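3.2 Penalty Decisions

We coded 298 matches from the Brendham league, of which 14 were decided by a penalty kick in stoppage time. Liang and Bautista read each match report separately. Defenders with fewer than 200 minutes played that season gave away most of these kicks.

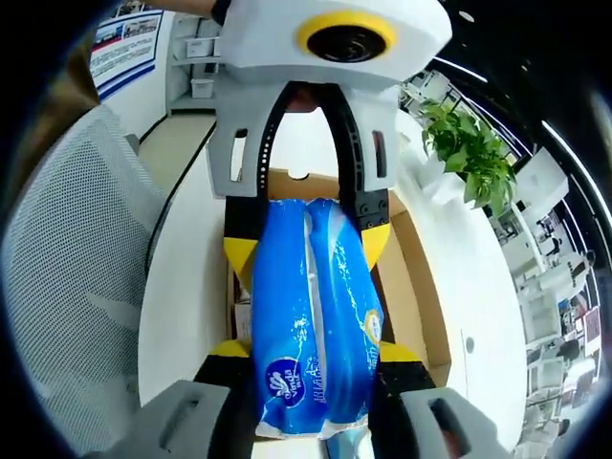 Figure 2. Package of tissues held above an open cardboard box.

3.3 Limits of the Data

Reports from Saston were missing for August.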